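Guide for county offices, revised October 2019. Please read the section on user accounts before you start with this one.

## Setting up the injury report feed

Gesa collects injury reports from hospitals and puts them on the county map. With this section you connect your first hospital and make your first comparison between neighboring counties. You need an administrator account, the facility code that the hospital gave you, and a computer which can stay on during the first import.

### Connect the hospital

1. Sign in to Gesa and open **Sources**.
2. Select **Add source**, then **Hospital**.
3. Type the facility code exactly as it is written in the letter of the hospital. Capital letters are important.
4. In the field **Home county**, choose the county where the hospital stands. Do not choose the county where most of the patients live. Gesa reads the patient's county from each report separately.
5. Select **Test**. When the connection is good, the word *Ready* comes next to the code.
6. Select **Save**.

> **Note:** If you see *Code not known*, the hospital has maybe not opened the feed from its side. Write to Catríona Lenihan at the help desk and give her the code and the name of your office.

### Import the older reports

1. Open the source that you just saved and select **Import history**.
2. Choose the first and the last month. For a first test, one month is enough.
3. Leave **Remove names** switched on.
4. Select **Start**. Gesa imports the reports in groups of 500, and the bar moves only when a group is complete. It can look as if it has stopped for a while.
5. When the import is finished, open **Rejected reports**. Correct the county or the date where it is missing, and send these reports again.

**Caution:** Do not start a second import for the same hospital while the first one is running. The reports will be stored two times, and you must then clean the table by hand.

**Caution:** A report with the names still in it must never be saved on a shared drive. If this happens in your office, delete the file and inform Ashraf Benjelloun the same day. 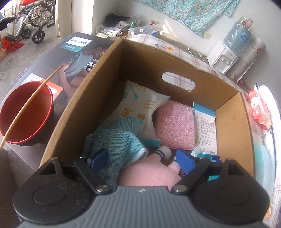
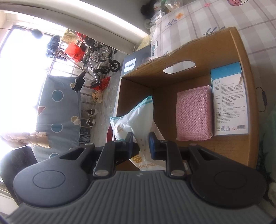

*Cardboard box (first picture) and white plastic bag (second picture).*

### Compare counties across a state line

Many offices want to know whether something that happens in the next state is followed by more injuries at home. The **Compare** page is made for this. It works for any kind of event with a date and a place, such as a festival, a road closure or a large sale.

1. Open **Compare** and select **New event**.
2. Give the event a name, a place and a first day. For an event of more than one day, also fill in the last day.
3. Under **Near counties**, mark the counties from which people can easily drive to the event.
4. Under **Far counties**, mark at least three counties of similar size which are outside of this area.
5. Set **Period** to the number of weeks before and after the event. The usual setting is four.
6. Select **Run**.

The result is a table with two lines, *Near* and *Far*, and a column for each period. Small counties can jump very much from one period to the next, even if only a few reports are different. In this case the table shows a gray dot. Do not send numbers with a gray dot to the press without a comment.

> **Note:** Gesa shows only that two things come near each other in time. The comparison does not say that the event is the cause. The printed table has this sentence at the bottom, and it cannot be removed.

### Share the table

1. Select **Export**, then **Table for public use**.
2. Write the name of the person who checked the numbers. This must be a different person than the one who ran the comparison.
3. Choose PDF for reporters and CSV for other offices.
4. Select **Send** or **Download**.

If a reporter asks for the single reports behind the table, do not export them. Pass the question to Eamon Mulcahy, with the name of the newspaper or station.

To change the logo on the PDF, open **Office settings** and select **Header**. The old logo stays on tables which were exported before the change.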